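4.2 Was beim Wiedereintritt der Oberstufe schiefgehen kann

Ich gebe zu, dass ich mich auf dieses Kapitel am meisten gefreut habe. In Abschnitt 3 ging es um die Bahn, also um Zahlen, die man in eine Tabelle schreibt und danach möglichst nicht mehr anfasst. Jetzt kommt der Teil, bei dem Lautaro Navarrete und ich uns monatelang in die Haare bekommen haben: Was passiert mit einer kleinen Oberstufe, nachdem sie ihre Nutzlast abgesetzt hat, und wie bekommt man sie wieder herunter, ohne dass man dafür die halbe Nutzlastkapazität opfert?

Zur Erinnerung die Ausgangslage. Die Oberstufe, die wir hier durchrechnen, heißt bei uns Ivero, sie hat ein einziges, wiederzündbares Triebwerk und setzt ihre Satelliten auf einer Kreisbahn in 462 Kilometern Höhe aus. In dieser Höhe gibt es noch ein bisschen Restatmosphäre. Wer nur lange genug wartet, bekommt die Stufe also irgendwann geschenkt zurück, und genau mit diesem Argument ist mir Lautaro am Anfang gekommen (er kommt aus der Atmosphärenphysik und vertraut der Atmosphäre mehr als jedem Ventil). Mein Einwand war, dass »irgendwann« je nach Sonnenaktivität sehr verschieden ausfallen kann und dass eine ausgebrannte Stufe in der Zwischenzeit taumelnd durch eine Gegend fliegt, in der andere Leute ihre Satelliten betreiben. Wir haben uns darauf geeinigt, beide Wege ernsthaft zu vergleichen.

Der erste Weg ist der passive. Die Stufe lässt nach dem Aussetzen den Restdruck aus den Tanks ab, schaltet die Batterien so, dass sie sich gefahrlos entladen, und sinkt dann von allein. Das Ablassen klingt banal, ist aber der Punkt, an dem unser erstes Modell grob danebenlag. Wir hatten angenommen, dass sich der Schub aus den beiden Ablassöffnungen gegenseitig aufhebt, die sitzen ja symmetrisch. Elba Yáñez hat uns beim Gegenlesen darauf aufmerksam gemacht, dass der Oxidator und das Druckgas eben nicht gleich schnell ausströmen und dass die Stufe deshalb in eine Drehung gerät, die mit leerer werdendem Tank immer schneller wird. Ich habe die Rechnung an einem Abend wiederholt und musste ihr recht geben. Für die Lebensdauer auf der Bahn ist die Drehung gar nicht einmal schlecht, weil sich der mittlere Querschnitt dann leichter abschätzen lässt. Für den Fall, dass man danach noch einmal zünden will, ist sie natürlich eine Katastrophe.

Damit sind wir beim zweiten Weg, dem aktiven. Die Stufe dreht sich mit dem Triebwerk in Flugrichtung, setzt den Treibstoff mit einem kleinen Schubstoß der Lageregelung am Tankboden ab und zündet ein weiteres Mal. Der tiefste Punkt der Bahn wandert dabei so weit nach unten, dass der Wiedereintritt beim nächsten Durchgang über dem offenen Meer stattfindet. Der Reiz liegt auf der Hand: Man weiß, wo die Teile herunterkommen, und man weiß es vorher. Der Preis liegt leider genauso auf der Hand. Man muss Treibstoff für das Manöver mitnehmen, man braucht Strom für die ganze Zeit dazwischen, und die Zündung muss klappen, obwohl die Leitungen inzwischen einmal durch Sonne und Schatten geflogen sind.

Beim Treibstoff waren wir überrascht, wie wenig uns die eigentliche Bremszündung gekostet hat – eine leere Stufe ist nun einmal leicht, und schon ein bescheidener Bremsimpuls bringt sie weit herunter. Viel mehr hat uns der unbrauchbare Rest geärgert, also das, was in Leitungen und Tankecken hängen bleibt und was man vorsichtshalber immer zu hoch ansetzt. In der ersten Fassung hatten wir diese Reserve gleich doppelt eingerechnet, einmal bei der Hauptmission und einmal beim Bremsmanöver, und uns dann gewundert, warum die Nutzlast so mager ausfiel. Wer unsere frühe Arbeitsfassung noch irgendwo liegen hat, darf die Nutzlastkurve darin also getrost durchstreichen.

Für den Vergleich haben wir drei Fälle gerechnet, die wir intern nach den Programmen benannt haben, mit denen sie zuerst gelaufen sind. Im Fall Brellon bleibt die Stufe nach dem Aussetzen passiv. Im Fall Barrientos zündet sie sofort nach dem Aussetzen, sobald genügend Abstand zu den Satelliten besteht. Im Fall Zevden wartet sie 2 Umläufe ab und zündet erst dann, und zwar so, dass der Eintrittspunkt günstiger liegt. Die Namen haben sonst keine Bedeutung, und ich entschuldige mich bei allen, die dahinter ein System gesucht haben.

Fangen wir mit Brellon an. Hier hängt alles an der oberen Atmosphäre, und die tut bekanntlich, was sie will. Bei ruhiger Sonne ist sie dünn und die Stufe bleibt lange oben, bei aktiver Sonne bläht sie sich auf und holt die Stufe deutlich früher zurück. Wir haben beide Extreme durchgespielt und dazu die Lage der Stufe variiert, einmal quer zur Flugrichtung, einmal längs, einmal taumelnd. Was mir vorher nicht so klar war: Die Unsicherheit aus der Lage ist bei einer so länglichen Stufe keineswegs ein Detail. Längs angeströmt bietet sie der Atmosphäre kaum Fläche. Wenn man also passiv absteigen will, dann bitte taumelnd, und man sollte sich beim Ablassen überlegen, um welche Achse man die Drehung gern hätte. Einen gezielten Absturzort bekommt man damit trotzdem nicht, und für die Teile, die den Eintritt überleben könnten (vor allem die Brennkammer und die kleinen Druckgasbehälter), ist das der eigentliche Schwachpunkt.

Barrientos ist der Fall, den ich anfangs für den klaren Sieger gehalten habe. Die Batterie muss kaum größer werden, der Treibstoff hat keine Zeit, sich nennenswert zu erwärmen, und die Lageregelung läuft ohnehin noch. Das Problem ist die Geografie. Wo die Stufe ihre Satelliten aussetzt, das bestimmt der Kunde, und wenn der Kunde ungünstig bestellt, dann führt die Bahn nach der Bremszündung über Land. Wir haben in unseren Läufen mehrere Aussetzpunkte gefunden, bei denen der Eintrittskorridor ganz ordentlich im Ozean lag, und leider genauso welche, bei denen sein Ende über eine Küste hinausreichte. Dazu kommt der Sicherheitsabstand. Elba bestand darauf, dass wir den Abgasstrahl der Bremszündung in der Nähe der frisch ausgesetzten Satelliten mitrechnen, und auch da hatte sie einen Punkt, denn empfindliche Optiken mögen so etwas gar nicht.

Bleibt Zevden. Das Warten kostet Strom und macht die Wiederzündung heikler, verschiebt aber die Bodenspur durch die Erddrehung nach Westen, und das reichte in den meisten unserer Läufe aus, um den Korridor über freies Wasser zu bekommen. Bei der Temperatur der Leitungen haben wir etwas geschummelt, das will ich hier nicht verschweigen: Das Wärmemodell behandelt die ganze Triebwerkssektion als einen einzigen Klotz. In Wirklichkeit wird das Ventil auf der Schattenseite kälter als der Klotz im Mittel, und ob es dann noch sauber öffnet, kann unser Modell schlicht nicht sagen. Lautaro meint, man könne die Stufe während des Wartens langsam um die Längsachse rollen lassen, wie beim Grillen. Ich halte das für vernünftig, es verbraucht allerdings wieder Gas aus der Lageregelung, und dieses Gas fehlt dann vor der Zündung beim Absetzen des Treibstoffs.

Wenn ich mich heute entscheiden müsste, würde ich Zevden nehmen und Brellon als Rückfallebene vorsehen. Die Reihenfolge ist dabei wichtig: Die Tanks dürfen erst abgelassen werden, wenn feststeht, dass die Bremszündung entweder stattgefunden hat oder endgültig ausfällt. In unserer Ablaufsteuerung gibt es dafür 3 Abbruchpunkte, nämlich vor dem Ausrichten, vor dem Absetzen des Treibstoffs und unmittelbar vor der Zündung. An jedem dieser Punkte springt die Stufe in die passive Folge, falls Batteriespannung oder Drehrate nicht stimmen. Den letzten Punkt hatten wir zunächst weggelassen und erst nach einem simulierten Fehlstart eingebaut, bei dem die Stufe mit falscher Ausrichtung zündete und sich auf eine höhere Bahn beförderte. Das war kein schöner Nachmittag.

Offen ist noch, wie empfindlich der Eintrittskorridor auf einen zu früh endenden Schub reagiert. Erste Läufe deuten darauf hin, dass ein etwas zu kurzer Bremsimpuls den Korridor stark in die Länge zieht, während ein etwas zu langer ihn kaum verändert. Das würde dafür sprechen, einfach bis zum letzten Tropfen zu brennen. Ob das Triebwerk ein solches Leerlaufen verträgt, müssen wir im September mit den Kollegen vom Prüfstand klären, und solange deren Antwort aussteht, rechnen wir in Abschnitt 4.3 mit einem geregelten Brennschluss weiter.

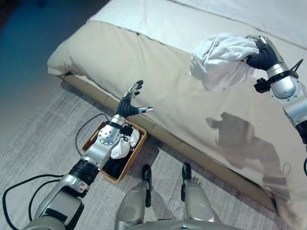

Abb. 2: Linker Roboterarm mit fünffingriger Hand, darunter ein geflochtener Korb mit Textilien.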